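Can a machine do my chores yet? Notes from a very excited person

May 13, 2026

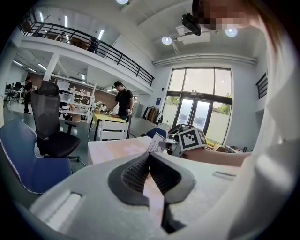

Two of the hand-held grippers, with the work tables behind.

I have been asking the same question since I was a kid standing on a stool at the sink: when does a robot do this for me? Last week I got to spend a whole afternoon with people who are working on it, and I came home so full of it that my sister made me promise to write it down and stop calling her.

So, the grippers. You hold one in your hand and do a chore with it, and the recording of what you did becomes practice material for a robot arm later. The fingers are black rubber with a tiny dotted texture on the inside, and they meet in a deep V. I wanted to squeeze everything in the building with them. The second one has a cube on top with black-and-white square markers, like chunky little puzzle pieces.

Seija Ojala, who runs the sessions, let me try folding a dish towel. I've folded towels for my entire adult life! With two rubber fingers on each side I was a toddler. You find the corner, you pinch it, the corner slides away, you pinch the layer under it by mistake. It took me 4 minutes to get something I would call a fold, and Seija was very kind about it.

What I learned from that towel is how much my own hands do without checking in with me. I feel the edge of the cloth before I see it. I shift my grip halfway through. A gripper gets one pinch and has to live with it, so you plan the whole motion differently, and after a while you start to get good at it (sort of).

Their robot arm is called Wuka, and that afternoon it was on cups. Picking up a mug and putting it on a rack went well nearly every time I watched. Then Seija swapped in a mug with a smaller handle and Wuka hovered over it for so long that I started whispering encouragement. It got there on the second try. I clapped, which I think was allowed.

They have 135 towel recordings so far and want 1,000 before they let Wuka near the laundry. The plan is to get there in June. Socks come after that, and everybody I asked made the same face about socks.

My own guess, for what it's worth: putting cups away in a kitchen the robot knows feels close. Sorting parts into bins on a shop floor feels close too, maybe closer, because the bins stay where you left them. My kitchen, with the drawer that sticks and the cat on the counter, is a good way off. Fitted sheets I refuse to discuss.

I'm going back next month to try the dishwasher task. If you have a chore you think would stump a gripper, leave it in the comments and I'll pass the best ones along to Seija. Already on my list: peeling the sticker off a pear, and getting a duvet into its cover.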